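Section 4: Counter appliances and the kettle

4.1 Before first use

1. Wipe the counter dry before setting anything on it. The flat at Tarkville has marble-patterned walls behind the counter, and these should be wiped down too.
2. Keep plates of food and bottles clear of the kettle spout. Steam comes out there first.
3. Fill the kettle with cold water only, close the lid, boil, and empty it into the sink. Do this twice.

4.2 Moving an appliance

4. Switch off at the wall and wait 14 minutes after the last use.
5. Take hold of the handle and no other part - never the lid or the spout.
6. Keep the appliance upright until it is back on the counter.

CAUTION: Bodies and glass panels stay hot longer than handles do. Keep bare hands off them.

Handles are curved and dark.
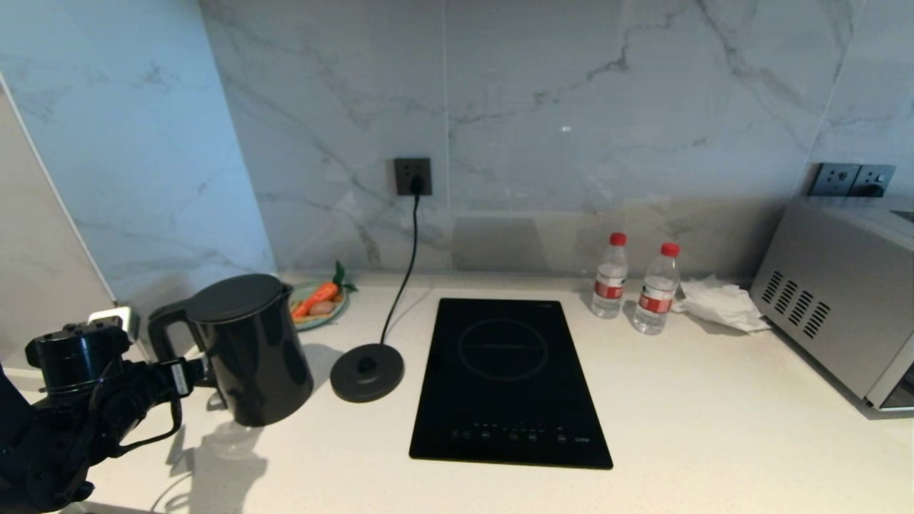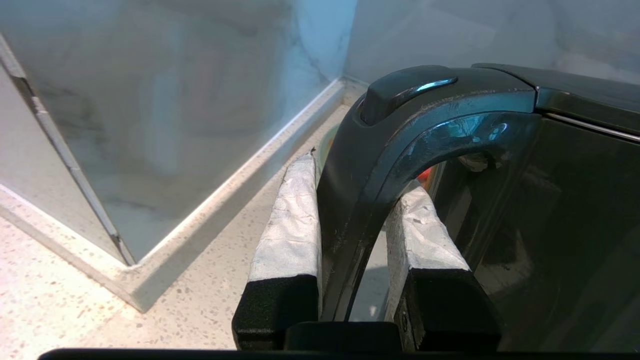
Sosina Kumsa asks that guests check the cord as well, as she once found it trapped under the kettle when she went to pour. Her other request is that the kettle be left empty overnight, with the lid open, which keeps the scale down.

4.3 Descaling

7. Mix 60 ml of white vinegar with 400 ml of water.
8. Boil once, let stand, and rinse until the smell is gone.

NOTE: Descale again in May if the water at Tarkville leaves a white ring.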